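Robotik im Haushalt, Sitzung 2: Wer räumt den Tisch ab?

Die Firma Gemik verspricht seit Jahren den Küchenhelfer, der spült, faltet und den Müll trennt. Im Prospekt klappt das hervorragend. Im Labor sind wir beim Greifen und Ablegen, also ungefähr auf dem Stand eines Kleinkinds, nur teurer und mit Not-Aus.

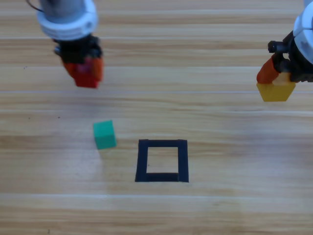
Zwei Arme am selben Tisch müssen sich außerdem einigen, wer zuerst darf. Menschen regeln das mit Blicken oder Ellbogen, Maschinen brauchen einen Planer. Und ein Würfel ist ein höflicher Gegenstand. Ein nasser Spüllappen ist es nicht.

Bis November lesen: Sutanto, Kapitel 2.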